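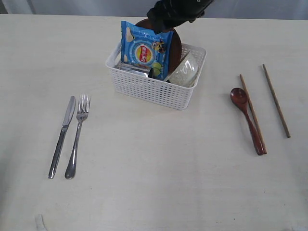

Figure 1. Table clearing, mixed load: basket with wooden plate, chip bag and clear plastic bowl; cutlery on the table.

Kudedik Table Clearing Study
Progress report to the Samitz Fund, June
Prepared by Sandamali Herath

1. Work in this period

The study looks at how tableware and food packaging are gathered into one open basket at the end of a meal, and how the order of loading affects the space left over. In this period we completed 508 clearing runs, which brings the total to 2108. All runs used the standard table and a white plastic basket with perforated walls.

The item set was widened at the start of the period. It now covers wooden plates, clear plastic bowls, knives, forks, wooden spoons, chopsticks and bagged snacks. Figure 1 shows a mixed load with the plate upright against the rear of the basket, the bag in front of it and the bowl on its side at the right. A knife and fork lie on the left side of the table, well in front of the basket, with a wooden spoon and chopsticks on the opposite side.

2. Findings to date

Plates stored upright at the rear take up less floor area than plates laid flat, and leave room for a bowl beside them. Tall bags hide what lies low in the basket, including metal items, and this slows the sorting step that follows. Clear bowls remain the hardest items to log from photographs because of glare. Chopsticks are still recorded as a pair; the Pacheco site has asked for single entries and we will adopt this.

3. Problems

The log sheets from 40 runs at the Skukel site lacked a loading order. These runs are kept in the total but left out of the order analysis. The sheet has been revised so that the order field comes first.

4. Next period

We will compare 4 loading orders using the same item set, beginning with cutlery first and cutlery last. A deeper basket will be tested if delivery permits. Spending is within the approved budget and no change to the schedule is requested. The revised log sheet and the item list are attached as Annex A.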